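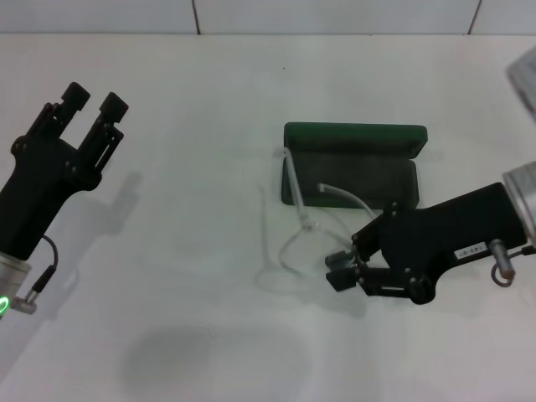
Open glasses case, dark green.

The Jernier Road Bus

Yareli Cortés got the job of clearing out the flat over the pharmacy because she was the only one of the cousins with a car. That was the whole reason. Madthorpe, second floor, no elevator. Rent paid through the end of the month and then the landlord wanted it back.

Her great-aunt Romana had lived there 31 years. Romana Šindelář, piano lessons, ring twice. The card was still taped by the bell.

She started in the kitchen. Wrong place to start. Too many jars. She moved to the hall closet, found coats, sat down on the floor with the coats.

Phone. Gerardo.

"Did you find the papers?"

"I've been here an hour."

"The lawyer wants the papers."

"Gerardo, I am sitting in coats."

He laughed, which helped a little, and then he asked about the papers again.

The papers were in the piano bench, under the music. Gas bills. A receipt from a store called Flido for one lamp. Her citizenship letter, folded so many times it had gone soft as cloth. And a bus ticket. Jernier to Madthorpe, one way, number 1258, punched once in the corner. No date she could read.

Romana never took the bus. Everybody knew it. Romana took taxis she could not afford and told the drivers how to drive.

Yareli put the ticket in her shirt pocket and kept going. Then took it out again and looked at it.

There was a woman across the landing, Maham Rind, who had come to the funeral and stood at the back and left before the food. Yareli knocked. It was nearly seven, somebody was frying onions.

"You're the niece," Maham said.

"Great-niece. Sort of. Can I ask you something strange?"

Maham looked at the ticket for a long time. She held it far away, then close.

"That's Oľga's," she said.

"Who's Oľga?"

"Come in. Take your shoes off, please, the floor is new."

So, shoes off. Tea, too hot, in a glass. The television going with no sound, a man selling knives.

Oľga Jireš had lived in Jernier and tuned pianos. She came over for the day every May, after the roads were good, and tuned Romana's. It took the morning. Then the two of them played until supper, four hands, loud, badly — Maham said badly twice — and then Oľga took the last bus home. Every year the same.

"And one year she didn't take the bus home," Maham said. "She bought only the one way. She had a suitcase, a brown one. I carried it up for her, I was young, I had a back."

"She stayed?"

"Nine days."

"Then what?"

Maham turned the glass around on its saucer. "Then they had an argument about the window. Open, shut. I heard it through the wall. It was not about the window."

Yareli waited for the rest but there wasnt any. The man on the television cut a tomato, then a shoe.

"Is she still alive?"

"She sends me a card at the new year. She asks if the piano is in tune. I always write back that it is." Maham shrugged. "I can't tell. To me it sounds like a piano."

Back across the landing Yareli turned on the lamp and sat at the bench and pressed one key. Then the one beside it. She had quit lessons at ten. Romana had cried, or pretended to, and then given her a cookie and told her she had hands like a plumber.

It sounded bad. Even she could hear it. The low notes had gone sour and one near the top just clicked.

She called Gerardo.

"I have the papers."

"Oh thank God."

"What's happening with the piano?"

"The Amin brothers are coming for it tomorrow. They want 187 to haul it, can you believe that? To haul it *away*."

"Tell them not to."

"What? Why? Where's it going to go?"

She had no idea where it was going to go. Her own place was two rooms and a bike. She looked at the ticket, the little punched hole, the lamp coming through it.

"Just call them," she said. "I have to get an adress off the neighbor."

She hung up before he could start. It was dark out by then and a bus went by under the window, lit up, one person on it, and the glass buzzed in the frame. She got up and opened the window. It stuck halfway. She left it like that and went to knock again.

Print this story | E-mail this story

Get new fiction in your inbox. Sign up for our newsletter. You can unsubscribe at any time.

Contact us | © 2021 All rights reserved | Back to top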